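Bujar Petkov
Going to write down how the two-arm cell is set up and looked after, since three of you asked after my last post and I gave each of you a slightly different answer. Long thread. Mute me if you don't care about cables.

Bujar Petkov
We call the cell Herov. Two small arms, facing each other, in a white enclosure. It lives in the back half of our unit at Weltgate. I look after it most days, which mainly means cables, screws and wiping things.

Bujar Petkov
Mounting first. Each arm sits on a black bracket over a rectangular cutout in the floor panel. The wires from the base go down through the cutout and underneath. If you're building something similar, cut the holes bigger than you think. Ours are fine for wires and tight for fingers.

Bujar Petkov
The base screws work loose. Not quickly, but they do. I check them every 55 hours of running, which is an odd number because it was 50 and then we changed the shift pattern and I never rounded it. You can feel it before you can see it. Power off, hold the first link, push gently sideways. There should be no click.

Bujar Petkov
If there is a click, take the arm out of its mounting properly and clean the threads. Don't just nip the screw up and carry on. I did that for most of last winter and ended up with a bracket I had to replace.

Bujar Petkov
Cables. Each arm has a purple one going up to the wrist end. This is the part that fails most, by a long way. The motors have been good. The cable gets bent a few thousand times at the same spot and then one day the gripper drops out halfway through a move.

Bujar Petkov
We used to run them tight along the links so they looked tidy. They lasted two months. Now I leave a big loop at the bottom, out to the outside of each arm, so the bend is spread over a longer length. Looks messy, lasts much longer. The current left one has been on since October.

Bujar Petkov
Left arm's loop goes left, right arm's loop goes right. Never let a loop hang towards the middle.

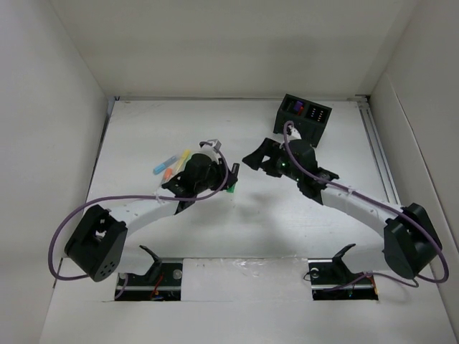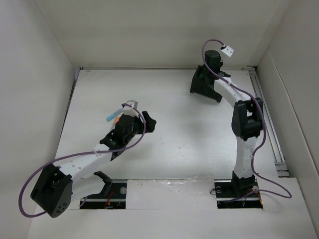

Bujar Petkov
Cable ties: snug enough that the cable can't wander, loose enough that you can slide it with a fingernail. Trim the tails flush. A tail left long will find your wrist.

Bujar Petkov
How I check a cable without taking it off. Put the arm in its rest pose, start the bus monitor, and work along the cable with two fingers, flexing it a little every few centimetres. If the error count moves, mark the place with a pen and fit a new cable that day. Don't tape it. It will be fine for the afternoon and then it won't.

Bujar Petkov
Spares come from Tsikata. I order them 200 mm longer than the drawing says to get the loop. They asked once if it was a mistake.

Bujar Petkov
Connectors next. Push fit, no latch, so they creep. I push each one home at the start of the day and put a dab of soft glue on the ones at the wrist. Soft, so it peels off. Someone here used hot superglue-type stuff on one and we lost the whole board getting it out.

Bujar Petkov
Grippers. Jaws get wiped with a barely damp cloth at the end of the day. Then I open and close each one slowly by hand with the power off and listen. Gritty means something has got into the joint, and that means taking the jaw off and brushing it out. It's a ten minute job once you've done it a few times.

Bujar Petkov
Jaw pads wear at the tip first. If the arm starts missing things it used to pick up, look there before you touch the calibration. I've seen a perfectly good calibration thrown away over a worn pad.

Bujar Petkov
Which brings me to calibration. We redo it after any work on a base bracket, after any motor swap, and after anyone has leant on an arm. Please own up if you've leant on an arm. It's 13 steps on the sheet and takes less time than an hour of wondering why the left hand is off by a bit.

Bujar Petkov
Do one arm, then the other, then both together at low speed meeting in the middle. The last part is where you find out if the two agree. If each is fine alone and they don't meet, it's a bracket, nearly always. Back to the sideways push.

Bujar Petkov
Floor panel. White shows every mark, and the marks matter to us because the vision side doesn't like them. Plain water first, then a drop of washing-up liquid. No solvent. Solvent took the finish off a corner of the old panel. Tape on the floor gets replaced when the edges start to lift.

Bujar Petkov
The walls just need dusting. Do them before the floor. I've got that the wrong way round more often than I'd like.

Bujar Petkov
Logging. We use Runen for the job list, but there's also a paper sheet clipped to the outside of the cell and the paper is the one that gets filled in. Date, hours, which arm, what was done, initials. When the right elbow motor started running warm I could go back through the sheets and see it had been swapped in from the old cell and already had a lot of hours on it.

Bujar Petkov
Motor swap, quickly, as someone will ask. Support the arm so it doesn't fall. Power off at the wall, not in the software. Photograph the horn position before you undo it. Set the ID on the new motor on the bench, by itself, before it goes anywhere near the chain. Two motors with the same ID will waste your whole morning.

Bujar Petkov
Things I keep in the drawer: one spare cable per arm, one spare motor, a bag of base screws, jaw pads, small ties, side cutters, the good hex driver. The good hex driver has blue tape on it. It goes back in the drawer.

Bujar Petkov
Next job is the right cable, which is getting stiff near the elbow. I'll post the part number when I've checked it against the last order, as the one I gave out in the spring was for the shorter version. Sorry if you bought it.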